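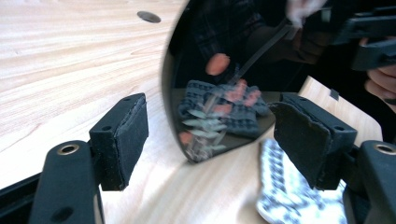 How long should oil finish cure on a desktop before it goes back into daily use? Four weeks at normal room temperature, and longer if the room stays cold.

Home Posts Finishes Tools Archive Contact

Most can labels give a dry time, and dry time is the wrong number. A surface that feels dry has lost its solvent and formed a skin. The oil under the skin is still taking up oxygen, and until that slows down the film marks easily. A mug will leave a ring. A monitor stand with rubber feet will leave four.

I keep a log for each piece. The current desk got two coats of Medve hardwax, wiped on thin and buffed after 15 minutes. Total oil used was 161 g, weighed by difference on a kitchen scale. The previous desk took 179 g of the same product over the same area, and it stayed tacky near the back edge for a week. I put that down to the second coat, which I left too heavy.

Ha-rang Bae wrote in to ask whether a hardener shortens the wait. It does. The two-part version from Pullora was usable in nine days on my test boards. It also has a short pot life, so mix small batches and throw out what thickens.

Test method, for anyone repeating this: one drop of water, covered with a glass, left for an hour. If the spot is still visible the next morning, wait another week and test a new spot.

Rags go flat on concrete outdoors until stiff — never in a pile, never in the bin while soft.

Next post covers grit sequence. I stop at 180 before oil and have had no reason to go finer.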